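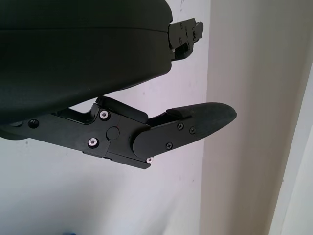

When is the best month for walking in the hills above Ustano?

June, for most people. The days are long, the paths are dry on most mornings, and the heat in the valley is not yet so strong that you must start before breakfast.

Print this page | E-mail this page

Many readers write to us with the same worry, that the weather in the hills will be the same as the weather on the coast. It is not the same. The town of Ustano lies only 30 km from the beach, but the road climbs all the way, and at the top you can need a jacket in the evening even when people at the sea are still swimming. In the afternoon clouds often come over the ridge from the west. They look serious, and sometimes there is thunder, but in June they usually pass in an hour or two and the evening is clear again.

Spring is more difficult to predict. The lower villages have flowers and mild days, while on the north side of the ridge there can be old snow in the shade. After a wet winter the path by the river is closed for some weeks, and you have to use the upper track, which is longer and has very little shelter from the wind.
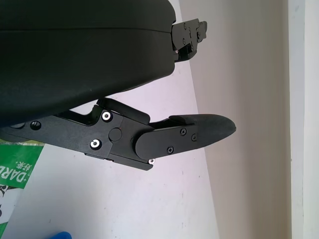

The upper track gains around 300 meters from the last houses, and most of this comes in the first part. If you are not used to climbing, go slowly there and keep your water for later, for there is no spring until the chapel. From the chapel it is almost flat.

July and August are hot in the valley, and I would not advise the river walk in the middle of the day. The rooms in Toven, which is higher, are a better choice in those months. The nights are cool there and you can sleep with the window open. The bus from Ustano to Toven takes longer than the map suggests, as it stops in every village.

In autumn the light is beautiful and the rooms are cheaper, but the bus goes less often. Please check the timetable at the station and not the old one on the wall of the bakery. Rain in this season can stay for two days without a break, so leave one free day in your plan if you have a flight to catch.

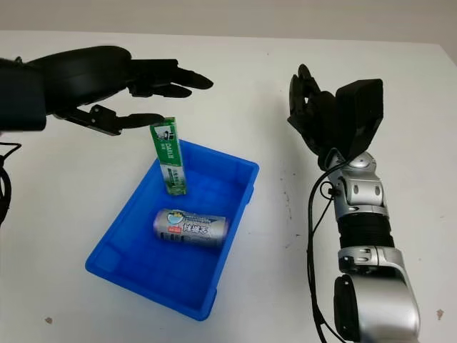
Hand, thumb and a blue storage bin

For winter visits I can say less. I have been in Toven only one time in the snow, and the road was open, but the driver put on chains before the last bends. If you rent a car, ask for chains when you book it.

Our next item will be about the coast villages and the wind there.

Efe Igwe
2/2/22

You receive this newsletter because you signed up on our website. Unsubscribe | Change your e-mail address

This website uses cookies. By continuing to use it you accept our cookie policy.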